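Open data > Food and home > Text collections

Inbridge Recipe Notebooks - README

Handwritten household recipes from the town of Inbridge, typed up and lightly tagged. Release 4.

3 comments | Share | Save to list

WHAT IS IN IT

The collection holds 170 recipes copied from 42 notebooks lent by families in and near Inbridge. Most are baking, preserves and soups. A few pages turned out to be cleaning tips or knitting patterns, and those were left out.

Each recipe is one plain text file. A single table, recipes.csv, lists them all.

Files:

- recipes.csv - one row per recipe
- text/ - the recipes, one file each, UTF-8
- units.csv - old and local measures with our metric values
- changes.txt - what changed between releases

There are no page scans. Several lenders did not want their handwriting online, so scans were left out for everyone.

COLUMNS IN recipes.csv

- id - notebook number, a hyphen, page number
- title - as written, spelling kept
- title_clean - modern spelling, for searching
- course - one of: bread, cake, preserve, soup, main, other
- main_item - the ingredient the recipe is built on (apple, plum, barley and so on)
- oven - as written ("hot", "slow", "after the bread")
- decade - our guess, blank if we had nothing to go on
- typed_by - initials

HOW IT WAS TYPED

Shabnam Niazi and Mattes Schmieder each typed half of the notebooks, then swapped and checked the other half. Where they could not agree on a word, the text has both readings in square brackets with a slash. Crossed-out words are kept between tildes. Notes in the margin go at the end of the file after the word NOTE.

Quantities are never corrected. One plum jam calls for more sugar than any sane person would use, and it stays that way. If a quantity is missing, it is missing in the notebook.

"Cup" is a problem. In some notebooks it means a teacup, in others a coffee cup, and notebook 30 uses both on the same page. The values in units.csv are the ones Samer Dabbas got by asking the lenders and, where they still had the cup, filling it with water and weighing it. Treat them as a best guess.

KNOWN ISSUES

- Apple recipes are over-represented. Many lenders live near the old Idwood orchards, and people there kept what they cooked most.
- The decade column is weak. Please don't build a timeline on it.
- Some recipes appear in more than one notebook with small differences. They are kept as separate rows.
- In notebook 4, the ink has run on the last pages. Gaps are marked with three dots.

USE

Free to copy, change and print with credit to the Inbridge Recipe Notebooks. Please don't try to match recipes to families. Names of people were replaced by a letter in the text, except in dish names that are in common use.

The recipes have not been tested for safety. This matters most for canning and preserves, where the old methods are often not safe by current standards. Use a current canning guide. 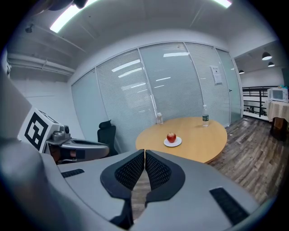
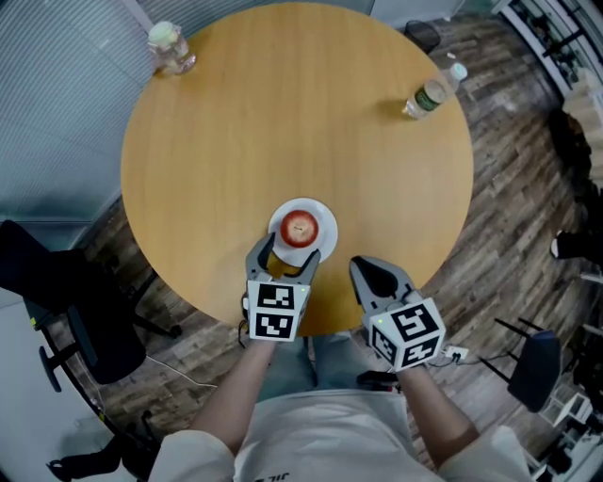

Inbridge, October

Release 4 adds the main_item column and fixes line endings in the soup files. Pramila Yadav wrote the script that fills title_clean. Despina Bucur is reading through the bread recipes now, and her corrections will go into the next release. If you find a typing error, send the id and the line; a page number alone is not enough.

Contact | Terms | Copyright Inbridge Recipe Notebooks | Back to top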